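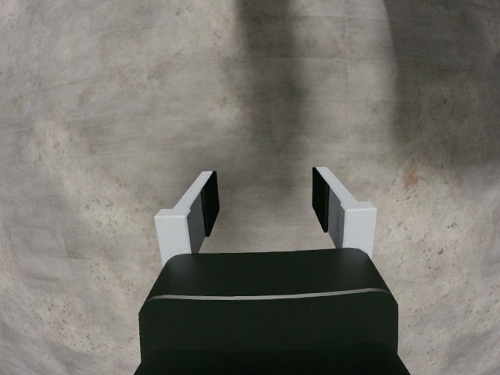
Losach Community Writing Club, Short Fiction Page

The Forecast

The letter from Drurirard Realty came in February, in the thick cream envelope they used when they wanted something. It said that homes in the Zondville area were set for strong and sustained growth, and that now was an excellent time to speak with a member of the team.

She read it standing at the kitchen counter with her coat on. Then she read the footnote, which was in gray type and much smaller. The growth figure came from a model. The model belonged to a firm called Honorato, and Honorato, as far as she could tell from its website, was owned by the same people who owned Drurirard.

"They think the house is worth more than it was," she told her husband.

"Good," he said.

"They'd think that if it was on fire."

He was peeling an orange over the sink and didn't look up. They had bought the place eleven years earlier, on the advice of another letter, and had then watched the price of it sink for six of those years while the letters kept coming, all of them cheerful. She had saved every one in a shoebox. Strong demand. Renewed demand. Quiet confidence. One from the worst winter had said the market was taking a well-earned breath.
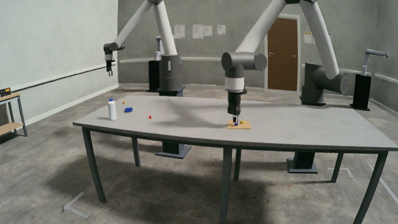
The long table.

The agent who came out was young and had very clean shoes. He walked through the downstairs saying "great" at each doorway. He said it at the dining room, where the ceiling had a stain, and he said it at the closet under the stairs, where he had to bend.

"So the outlook report puts Zondville right at the top of the region," he said, once they were sitting down. He had a folder. "There were 3,374 homes in the study."

"How many of those sold?"

"Sorry?"

"Of the homes in the study. How many did somebody buy?"

He turned a few pages, and then a few back the other way. He found it in a table near the end, and she watched him decide whether to read it out.

"It says 328," he said. "But that's over the whole period."

"And the others?"

"The others are modeled."

Her husband got up to see about the coffee. He had been hoping for a pleasant hour. He wanted to move closer to the lake, where his brother had a place, and he had started leaving the listings open on the computer. She knew it and he knew she knew it, and so far they had discussed it only in terms of the roof.

"What does modeled mean?" she asked.

"It's based on comparable homes."

"That sold."

"That sold or that would be expected to sell." The agent smiled. He had a nice smile and she didn't hold it against him. "It's a pretty advanced system. It looks at everything. Schools, commute times, square footage."

"Has it looked at my ceiling?"

He looked up at it. The stain was the shape of a mitten. They'd had it painted over twice.

"Great light in here, though," he said.

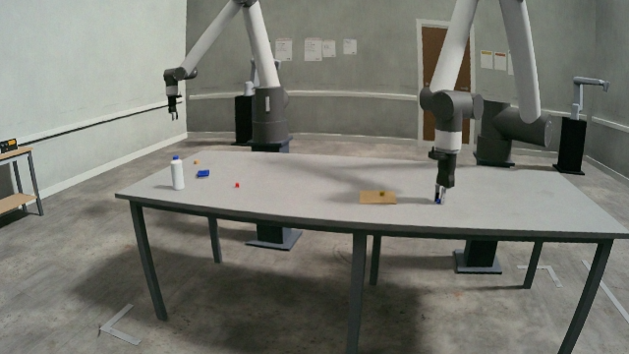 The same table, with both arms behind it.

When he had gone she took the folder up to the spare room and went through it with a pencil. Her husband said she was doing it to be difficult, and she said that somebody ought to be. The report was 48 pages long. Much of it was photographs of couples holding mugs. On one page the forecast for the next three years was drawn as a blue line going up, and the three years before it had been left off.

She got down the shoebox. It took most of the evening to put the letters in order, because half of them weren't dated beyond the season. When she had them laid out on the bed she wrote down what each one had promised, and next to that what the house had done, going by the county tax notices. The promises went up like a staircase. The other column wandered around like a dog in a yard.

At ten her husband came and stood in the doorway.

"You could just say you don't want to move," he said.

She had the pencil behind her ear and couldn't think where she had put it.

"I don't know if I want to move," she said. "I'd like to decide it without being told I'm going to be rich."

"I never said rich."

"He did. Page nine."

He came in and moved a couple of the letters so he could sit. He picked up the one about the well-earned breath and read it through to the end.

"We should've kept the envelopes," he said. "That's decent paper."

Drurirard called at nine the next morning. A recording told her that 2,784 homeowners had already requested their free updated estimate, and asked if she would like to be next. She listened to the whole message, then pressed the key to hear it again and wrote the number on the back of the folder. Her husband was at the computer in the other room. She could hear him clicking slowly from one house by the lake to another, and after a minute she took her coffee in and pulled up a chair.

"That one's got a bad roof," she said.

"You can't tell that from here."

"Go back one picture."

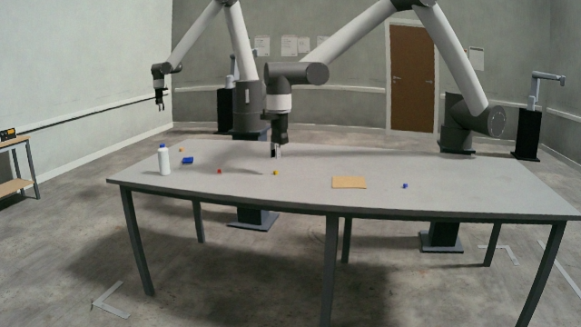 Is a regional housing forecast the same thing as a valuation of one house?
A forecast describes where prices in an area may go, based on whatever sales and assumptions its authors chose. A valuation is an opinion of what a particular house is worth on a particular date, and it's worth asking whether the person giving it has been inside.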